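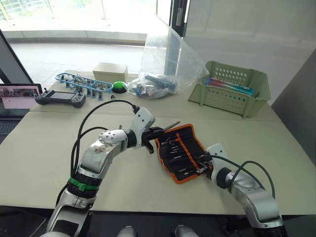 Zudano Motor Club – Members' Pages

I have been thinking about spare tires again, which my family will tell you is not unusual for me, and I would like to make the case for them while there are still a few people left who remember what one looks like.

My daughter-in-law bought a new car in October. It's a lovely thing, quiet as a library, and it parks itself better than I ever have. When I lifted the floor of the trunk (I always lift the floor of the trunk, I can't help it) I found a small air compressor and a bottle of sealant about the size of a ketchup bottle. I asked where the spare was and the young man at the dealership smiled at me very kindly. He said most people would never need one. I'm sure he's right about most people. I have been most people for much of my life and I have still had four flats, two of them in the rain and one with a birthday cake on the back seat.

Now, I understand the reasons. A full-size wheel and tire is heavy, it takes up room, and every pound costs you a little at the pump. But sealant is made for a nail in the tread. It will do nothing for you when you clip a pothole and split the sidewall, and around here it's the potholes that get you. Then you are standing on the shoulder with a bottle of goo, waiting on a tow truck, and if it's after nine at night you may be waiting a good long while.

Lensa Bogale, who has been in the club longer than I have, drove 582 miles last summer to see her sister and came back with a story along exactly those lines. The tow alone was $336. The shop at the other end didn't have her size, so she spent a night in a motel with a humming ice machine outside the door. She has since bought a used wheel from a salvage yard for less than $200, and it lives behind her driver's seat under a plaid blanket. I admire this, although I'd rather the car had come with a place to put it.

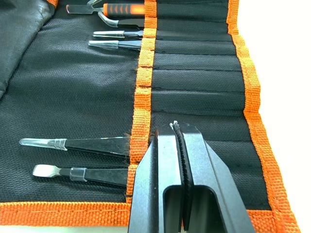
Black tool roll with orange edging, unfolded.

The argument I hear most from younger members is that hardly anybody knows how to change a tire anymore, so why carry one? I find that one a little sad, to tell you the truth. It is a twenty-minute job with a decent jack and a flat piece of ground, and the first time you do it by yourself you feel about ten feet tall! Hawi Negash taught her two boys in the driveway one afternoon, and by supper they had taken the same wheel off and put it back so many times that she had to send them inside.

I don't expect the carmakers to come around. What I would like is for the spare to be on the options list of every model, at an honest price, with a proper well to hold it and a jack that doesn't feel like it came out of a cereal box. Let people who drive only in town skip it if they want to. The rest of us will pay.

In the meantime, please go out and look under your own trunk floor before the cold weather comes. If you do have a spare, put a gauge on it. Mine was down to almost nothing when I checked, and I'm the one writing the essay.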